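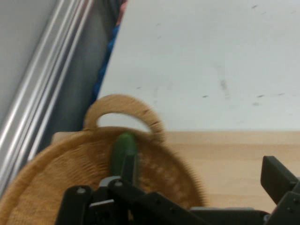
Wrist camera view, Loma gripper, woven basket.

Loma gripper trial: common questions

Which grippers were compared?
The Loma and the Pruitt, both two-finger, on the same arm and controller.

How many attempts per gripper?
144, in sets of 37 or fewer. Sets are logged separately.

Why a basket with a handle?
The handle limits the approach angle. An open bin does not.

What closing force was used?
The controller limit was 50 percent for both. Timeout is 2000 ms.

Can I use my own camera mount?
Yes, if the fingertips stay in view. Recalibrate after any change.

Who do I contact for the logs?
Sandra Whiteley, Pekwood test bench.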